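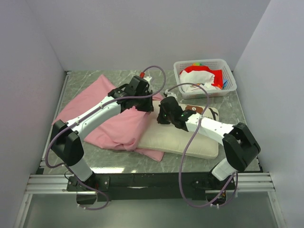 Housekeeping and Linen Services, Landcombe House

Gallery: The Linen Table

Published Thursday, June 16, 2022

The Linen Services team prepares bedding for the residential wings at Landcombe and for the guest rooms at Hondley. Pillows and covers are sorted, checked and folded before they are returned to the store. This page forms part of the department's gallery and may be viewed by residents, relatives and staff.

Pink cloth and beige pillow on the grey marble-patterned table. The cloth lies bunched and wrinkled.

Bedding is issued to each room in sets of 2 pillows. The linen store holds 800 pillowcases in regular use, and items which are worn or stained are withdrawn at the checking stage. Coloured covers are kept apart from white linen throughout.

Residents who wish to use their own bedding are asked to label each item clearly and to hand it in at the Carrasco Wing desk. Unlabelled items are held in the linen store for 2 weeks.

Further galleries: Laundry Room, Sewing Room, Fluris Garden Room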